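Home Forum > Backup Power & Outages > General Discussion

Is a battery box worth it for short outages?
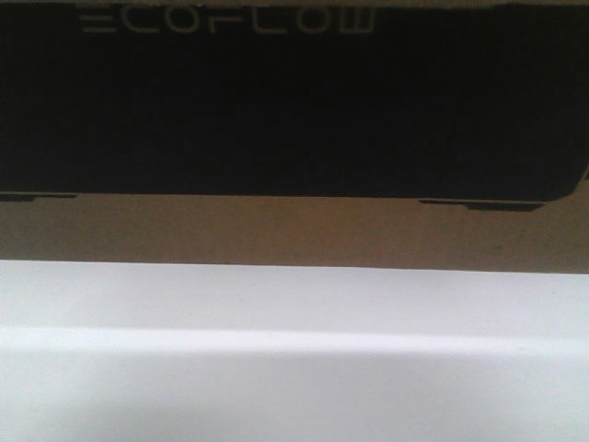

EcoFlow box, front panel, printing is nice and big anyway

tallach_ridge wrote:
Before I cut the tape somebody talk me into or out of this. We lost power twice in February, the longer one was 3 hours. My wife's view is that we need backup. My view is that we sat in the dark for 3 hours, ate cold chicken and went to bed. I can still return it if it's unopened. What do people really run off these things besides a lamp and a phone?

Wenjie Jia wrote:
Fridge. That's the whole reason.

tallach_ridge wrote:
Fridge was fine. I kept the door shut.

caveo49 wrote:
Return it. I've read every "must have" thread on this board and they all go the same way. Guy buys box, guy posts box, guy never mentions box again. Then in a year it's in the classifieds, "used twice." A small gas generator costs less per hour of running and you can fix it yourself with a wrench.

Qiuyue Liao wrote:
You can fix it if it starts. How many people on our street had one that didn't, because the gas had been sitting in it since the last storm? I can think of two without trying. And you can't run it indoors, so you're out there in the sleet with an extension cord through the window letting all the heat out.

caveo49 wrote:
Run it dry before you store it. It says so in the manual.

Qiuyue Liao wrote:
Sure, and everyone does that.

trosterska_j wrote:
What I'd want to know is what the numbers mean. The capacity they print is not what you get at the outlet, some goes to the inverter, and it gets worse in a cold garage. I never see a seller say how much worse. Put a plug-in meter on your fridge for a full day, then do the math with a good chunk knocked off. If it still works out, keep it. If you don't want to do the math you probably don't need it.

Wenjie Jia wrote:
Agree on the meter. Mine said 2,087 watt hours for one day on the old fridge in the basement, which was a lot more than I'd guessed. I unplugged that fridge and never bought a battery for it. Still bought one for the kitchen.

Yao wrote:
Anyone in the house on medical equipment? That changes everything. My dad's on a CPAP and I don't care what it costs per hour.

tallach_ridge wrote:
No, nothing like that. Gas stove, city water, wood stove in the den. That's why I'm having trouble with it. I'll borrow a meter and see.

caveo49 wrote:
Wood stove AND a gas stove and you're still asking? Come on.

Qiuyue Liao wrote:
His wife is asking. Different question.

trosterska_j wrote:
Check the return window before you spend a week metering. Some stores want a restocking fee even if it's sealed.

tallach_ridge wrote:
Didn't think of that. Looking for the receipt now.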